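Pirmin Grabner spent most of February looking for a fault in a tool that weighs less than his lunch. He is responsible for the hand-held grippers at Gasar, a small company where people tidy ordinary rooms with them so that a robot can later learn the same work.

"The jaws did not open when the operator released the trigger," he says. "It happened with light, soft things. Plastic bags, tissues, foam sleeves from fruit."
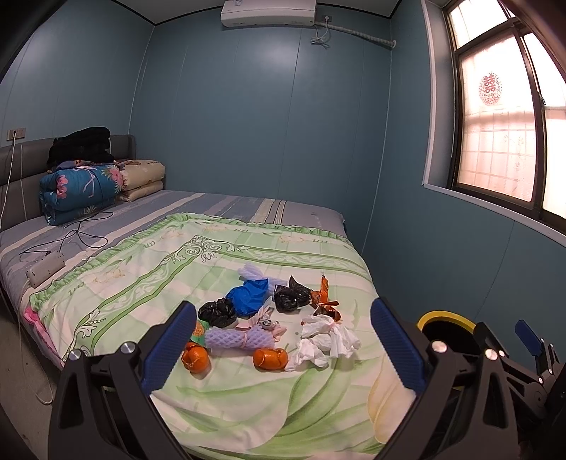

The first report came from Andri Gasser, an operator. His jaws stayed shut and he pulled with his free hand. They then opened all at once and pinched his thumb. It was a small injury, but Grabner stopped the work for 2 days.

He first blamed the return spring and changed it on 18 tools. "This was my mistake. I repaired before I understood." Four of them stuck again in the same week. Under a lamp he found thin fibers wound around a pivot pin, where no one had thought to clean.
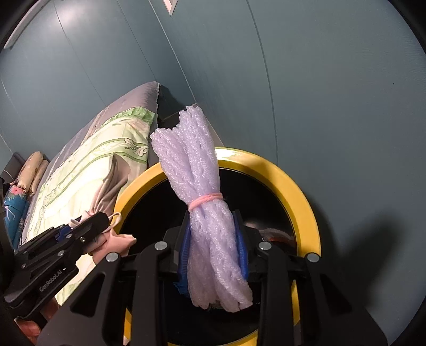
Could the operators have noticed it earlier?

"They did notice. Andri wrote 'a bit slow' in his notes two times, and I read it as a comment about him, not about the tool. I am still ashamed of this."

Now every pivot has a small cover, and the tools are opened and brushed each evening. Gasser tests the trigger before he enters a room. If it feels slow, he puts the tool away.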